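Boards > Collaborative arms > Safety and good practice > Laundry loading cells
2 min read
8 replies · 2 shares

Guarding and lid rules for arm-loaded washing machines
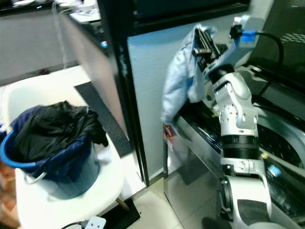

storberg_tech
Our draft procedure for loading a top loader by arm needs a second opinion. Current rules:

1. Machine isolated at the wall before the arm is enabled.
2. Speed capped at 60 mm/s whenever the gripper is over the drum opening.
3. Mains leads and power strips kept off the floor inside the reach envelope.
4. Gripper holds one garment at a time.

Tuesday, July 28, 2020 is the cut-off for comments.

dinder_cell
Rule 2 is too slow. We have logged over 2,000 garments on the Windotby rig at a much higher speed with no contact on the rim. Cap the force and let the speed follow.

k_lathe
Disagree. A force limit does nothing for a sleeve caught on the rim until the cloth is already tight. Keep the cap.

dinder_cell
Then apply it to the last part of the descent only. Over the whole opening it costs us 8 seconds a garment.

yang_bench
Rule 3 should cover the arm's own cable too. Ours is clipped at two points, with a free loop at the wrist. Please also fix the position of the laundry bucket. A chair is the right height but it shifts – mark the floor or use a stand.

storberg_tech
Agreed on both. The bucket will get a marked position. Rule 2 stays as written until someone posts snag data.

dinder_cell
I will post our January logs. They don't separate snags from dropped items, so they may not settle it.

k_lathe
Rule 4 needs a definition. Is a pair of socks one garment?

storberg_tech
Two.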